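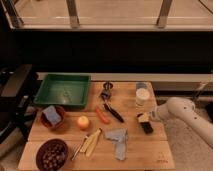 나무 식탁에 젖은 행주를 올려둬도 괜찮나요?
잠깐은 괜찮은데 밤새 두면 자국이 남을 수 있어요. 다 쓴 행주는 짜서 걸어두고, 나무에 남은 물기는 마른 천으로 닦아주세요.

지난번 식탁 얘기에 행주 질문이 제일 많아서 그것부터 적고 시작해요ㅋㅋ 오늘은 부엌 서랍 하나를 뒤집은 이야기입니다. 좀 길어요

발단은 서랍이 안 열린 거예요. 뭐가 위로 걸려서 손가락 두 개 들어갈 만큼만 열리는 그거 아시죠? 자로 쑤시고 흔들고 하다가 겨우 열었는데, 열린 김에 몽땅 식탁으로 꺼내버렸어요. 아침 먹고 시작했는데 커피는 이미 식었고요

저는 정리할 때 꼭 식탁을 써요. 바닥에 펼치면 허리가 먼저 나가고, 조리대는 좁고, 결국 여기가 제일 만만해요. 나무색이 밝아서 꺼내놓은 게 눈에 잘 들어오는 것도 좋고

초록 쟁반은 왼쪽 구석에 고정이에요. 옆면이 올라와 있어서 뭘 담아도 굴러떨어지질 않아요. 바닥이 좀 긁히긴 했는데 이 정도는 그냥 씁니다. 동네 중고 가게 Codby에서 2000원 주고 데려온 애라 불만 없음

스펀지는 갈색 그릇에 기울여서 세워둬요. 눕혀두면 밑면이 영 안 마르더라고요. 전용 거치대도 써봤는데(Plundska에서 산 거) 물때 끼는 데가 너무 많아서 반년 만에 포기했어요. 그릇은 그냥 헹구면 끝이라 편해요

아 그리고 저 파란 행주! 개서 올려놓자고 마음은 늘 먹는데 한 번 쓰고 나면 구겨진 채로 그냥 있어요. 각 잡아 개는 분들 존경합니다 진심으로

댓글로 과일은 왜 안 치우냐고 하실까 봐 미리 말하자면, 과일은 정리 대상이 아니고 간식입니다. 치우다가 배고프면 먹어야죠
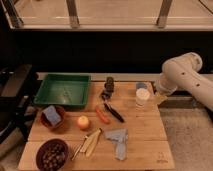 분류 기준은 별거 없어요. 매일 쓰는 것, 가끔 쓰는 것, 왜 있는지 모르겠는 것. 문제는 세 번째가 제일 많다는 거죠... 짝 없는 뚜껑, 어디서 받았는지 모를 병따개, 다 굳은 고무줄 뭉치

고무줄은 대체 왜 모으는 걸까요. 세어볼까 하다가 100개 넘을 것 같아서 안 셌어요. 멀쩡한 것만 한 줌 남기고 버림

에일리스(Eirlys Pumphrey)가 예전에 알려준 방법 하나 공유해요. 버릴지 말지 모르겠는 건 봉투에 담아서 달 이름을 써두래요. 그래서 제 다용도실에는 '11월'이라고 적힌 봉투가 있는데요, 아직 한 번도 안 열어봤어요. 그럼 버려도 된다는 뜻인데 또 못 버리고 있음ㅠ

그 안에 뭐가 들었는지 기억도 안 나요. 달걀 자르는 거 하나는 확실히 들어있는데

참고로 이 방법 쓸 때 봉투는 속이 안 보이는 걸로 하세요. 투명한 거 쓰면 지나갈 때마다 보고 하나씩 도로 꺼내옵니다. 제가 그랬어요

칼은 서랍에 그냥 넣지 말라는 얘기 정말 많이 듣는데 맞는 말이에요. 날도 상하고 무엇보다 손 넣을 때 무서워요. 저는 칼집 끼워서 따로 빼뒀다가 맨 안쪽 칸에 손잡이가 보이게 넣습니다

페르하트(Ferhat Tatlı) 님이 칸막이 뭐 쓰냐고 물어보셨는데 Feda 거예요. 길이 조절되는 거. 근데 솔직히 우유갑 잘라서 쓰던 때랑 큰 차이는 없어요. 우유갑은 젖으면 흐물해지니까 그거 하나 다르다?

칸막이 넣기 전에 서랍 바닥부터 닦으세요. 저는 순서를 바꿔서 했다가 칸막이 다 맞춰놓고 다시 뺐습니다. 구석에 깨가 한 숟갈은 있었어요. 깨 볶은 지가 언젠데

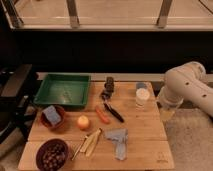

나무로 된 도구들은 또 따로 모아요. 물에 오래 담가두지 말고, 씻고 나서 세워서 말린 다음에 넣기. 덜 마른 채로 서랍에 들어가면 냄새가 나요. 한번 배면 잘 안 빠지고요

기름칠은 계절 바뀔 때 한 번쯤 해요. 얇게 바르고 20분 뒀다가 남은 건 닦아내면 돼요. 많이 바르면 끈적거려서 후회합니다. 그리고 기름 닦은 천은 뭉쳐두지 말고 펼쳐서 말리세요. 이건 진짜 중요!

다시 넣을 때는 제일 자주 잡는 것부터 앞쪽에. 우리 집은 숟가락, 집게, 가위 순이에요. 국자는 길어서 맨날 말썽인데 이번엔 대각선으로 넣어봤어요. 며칠 써보고 알려드릴게요. 서랍 걸리게 한 범인도 아마 국자 같거든요

그나저나 지난번 식탁 글 조회수가 2635던데 다들 식탁에 이렇게 관심이 많으셨나요?? 저는 그냥 얼룩 얘기 했을 뿐인데

다음은 양념 칸 차례예요. 거긴 똑같은 후추가 세 통 있는 걸로 알고 있어서 조금 미루고 싶네요. 혹시 뚜껑만 잔뜩 있는 집은 그 뚜껑들 어떻게 하시는지 댓글 좀 주세요, 저 아직 식탁 한쪽에 쌓아두고 고민 중이에요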